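Hand-Held Demo Checklist, Bedroom Tasks
Walked by Kenna Laing, comments as I go
Date: 2/26/23

1. Finger pads seated, no peeling at the tips. OK
I push each pad sideways with my thumb, hard. If it slides at all, it gets swapped before anybody records a demo.

2. Pivot screws snug on both tools. OK, with a gripe
Snug means the fingers still open on their own! Somebody cranked one down last week and the blanket demos from that afternoon all look like they were done by a person with a sore wrist. Replay on the Hatar arm was jerky too, so we tossed them.

3. Operator's fingers behind the linkage. WATCH
Jeanie Morrison and I keep going back and forth on this one. She likes a fingertip up near the linkage for better feel, and I like fingertips that don't get pinched. For now: keep them back while closing, please.

4. Battery above 30 percent at the start of a set. OK
Mine said 71. Plenty. 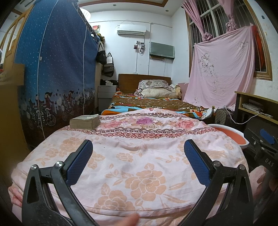

5. Floor and reach area clear of liquids and cords. FIX
I'm fussier about this than anything else on the sheet, partly from the Detham job, where I kicked a mop bucket halfway through a folding demo (my socks, my problem, but still). You're watching your fingertips the whole time you're showing the robot a task, and your elbows and feet go wherever they like. So with a quilt demo, I want the basin of orange-red liquid moved well away from the bed, and the fan with it, cord and all. The cord loops across the front of the desk and that's exactly the sort of thing a second gripper snags on a wide pull. Book off the quilt too, unless the book is part of the task.

6. Start pose held for 2 seconds. OK
Count it out loud if you have to. I do, and I feel silly every time.

7. Speed. OK
Around half of how fast you'd make your own bed. Wyss can't keep up with anything quicker, and the fast demos end up in the reject folder anyway.

8. Break after 5 sets. NOT DONE
Guilty. I went straight through and my grip was mush by the end. Put the tools down, shake your hands out, drink something.

Still open: item 5 before the next quilt set, and spare pads from Gosance. Jeanie has the order form.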